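Bernstead Household Recipes: README

Collected and typed up by Glykeria Raptis and friends
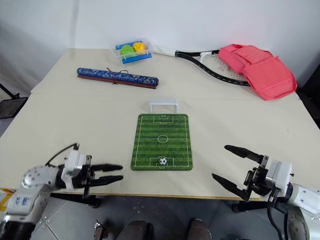
Release 3, page 1

Welcome, and thank you for opening this file first! The collection holds 2,127 recipes copied from handwritten cards, church cookbooks and the backs of envelopes, all from kitchens in and near Bernstead. It began in May with one shoebox from Godfrey Shemweta and grew a good deal faster than any of us had planned for.

What you get

recipes.csv has one row per recipe: title, ingredients, method, cook and source.
cooks.csv lists the people we could put a name to (spellings follow the cards, so Kubíček sometimes appears without its accents).
notes.txt is where Vojtěch Vrabec keeps his thoughts on old oven settings, and it is a lovely read if you have the evening free.

Things to know before you use it

Amounts are typed as written. A "teacup" stays a teacup, and "butter the size of an egg" is left for you to argue over. In 200 rows the method is blank, mostly cakes, where the cook plainly thought everyone knew what to do next. Please don't fill these in by guessing!

Duplicates are kept on purpose. The Julia dumplings turn up again and again with small changes, and we are very fond of them all.

Corrections

Send them to Rostislav Bednárik with the row number and, if you can, a copy of the card. The Prornton cards are still being typed.

Last updated July 5, 2023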